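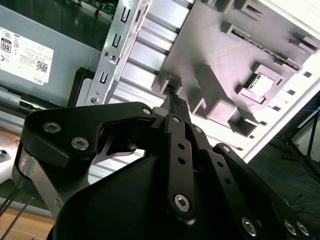
Pourquoi apprendre à un robot à démonter de vieux PC de bureau ? Parce que d'un modèle à l'autre rien n'est à la même place, et qu'un programme figé cale dès qu'on change de tour.

Chez Sodirus, on compare donc deux méthodes sur le projet Tako : trajectoires écrites à la main d'un côté, apprentissage par démonstration de l'autre. Résultat de mars, et je suis ravie : sur 200 essais, la version apprise en réussit 109 – la version écrite plafonne bien plus bas ! Le plus dur reste la carte mère, avec ses câbles qui passent partout (j'en rêve la nuit). Prochaine étape, 4 nouveaux modèles de tours et encore 200 essais, cette fois en variant la position du boîtier.
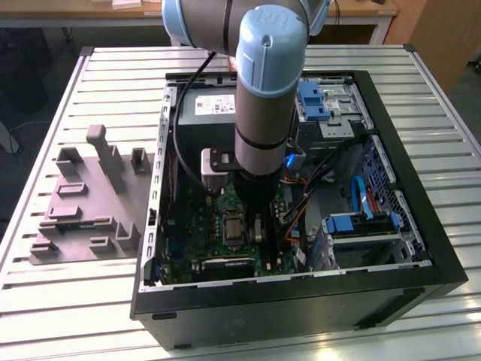

Du côté de Cadurport

Les tours de la prochaine série arrivent en avril, je vous raconte ça bientôt.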